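Hendemari proofing tool, after one year of use

I work alone as a graphic designer, mostly on packaging and small brand identities. For one year now I have been sending my drafts to clients with Hendemari, an online tool where the client can put comments directly on the design. Before this I used e-mail and PDF files, and I was losing many hours looking for the last version.

I first tried it with a label project for Grolano, who sell pickled vegetables. Their owner had never used such a tool. I sent him the link and he left his first comment the same evening, without asking me how. For me this is the strongest side of Hendemari. The client does not make an account, he only writes his name and clicks on the place he wants to talk about.

The versions are also done well. You can lay the new draft over the old one and move a slider between them. When a client says "the green was better before", we look together and decide. With Grolano I had a file named 602 and another named 600, and in my old system I would surely have sent the wrong one to the printer. 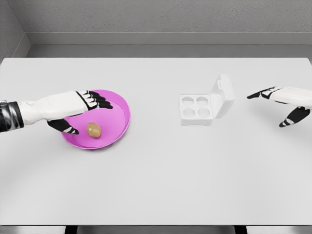 Now the things I like less. The colors on the screen are a little flat compared to my exported files. I wrote to the support and they answered in two days that the preview is compressed to load faster. I understand it, but in packaging the color is half of the discussion. I now put a small note at the top of every proof asking the client to wait for the printed sample before judging the tones.

Comments on multi-page documents are the second problem. For the Nic Giolla catalog we collected around 1000 comments, and after this the side panel became very slow. The filter can show only the open comments, but it forgets this choice each time you change the page. I hope they will repair it, I have been asking for it from August.

My colleague Thijs Van Leeuwen uses Ponusora for the same work, and he let me try it on one of his projects. The colors are more exact there and big documents go fast. But his clients must register with a password, and two of them went back to e-mail after a week. If you work with marketing departments who are used to such systems, I would look at Ponusora first. My clients are bakers and shop owners, so I stay where I am.

About the price I cannot complain. I pay for one person by the month, and I could stop for the summer and start again with all my projects still in place. The invoices come in a correct form for my bookkeeper, only the address field is too short for my street name.

Four stars out of five from me.

January 24, 2020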